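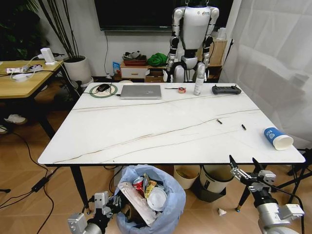 Photo: Sestar Hair Reviews / own photo

I've been coloring my own hair at home since college, and I have tried pretty much every box on the drugstore shelf, so when my sister-in-law kept going on and on about the Skov root cream I finally caved and ordered the dark chestnut (they also do a light one, but it looked too red for me on the website). I've used it three times now and I wanted to wait that long before saying anything, first tries can be flukes!

First thing: the smell. There almost isn't one! My old color, the Prirnisis one, made my eyes water and I had to open every window in the house, even in October. With this I could sit and drink my coffee while it did its thing. My scalp is the touchy kind, it gets tight and itchy for days after coloring, and I had maybe one evening of itching the first time and none since. I still did the patch test behind my ear and you should too.

Coverage is good. My grays are stubborn right at the temples, and the box says 20 minutes, but I leave it on a little longer there and put it on that part first. The crown takes it right away. Color comes out a shade darker than the swatch for the first few washes and then settles into something that looks like my hair used to.

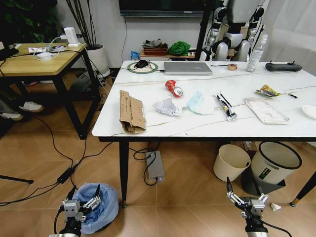 Marble-patterned table, with a soda can, a tissue and a face mask on it.

Now the gripes. The gloves in the box are huge and slippery, I threw them out and used my own. The tube is stiff when it's new and you really have to squeeze from the end. And the conditioner packet is tiny, I have shoulder-length hair and it did half my head, so now I use the Plosach mask after rinsing and that leaves it so soft. It does stain the sink if you let a drip sit (ask me about my towels too).

Shipping was fine, box was a bit dented but the tube was sealed. I read through a lot of the 458 reviews on the store page before buying and the unhappy ones were mostly about the light shade, so maybe go careful with that one.

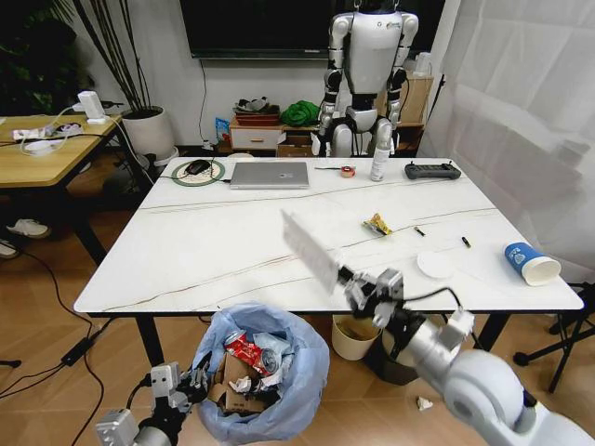 Can I use it over henna?
The leaflet says to wait until the henna has grown out, and to try a hidden strand first if you aren't sure what's left in your hair.

Four and a half stars from me, the half is for the gloves. I've already reordered two tubes!

We use cookies to remember your settings. By continuing to browse you accept our cookie policy. OK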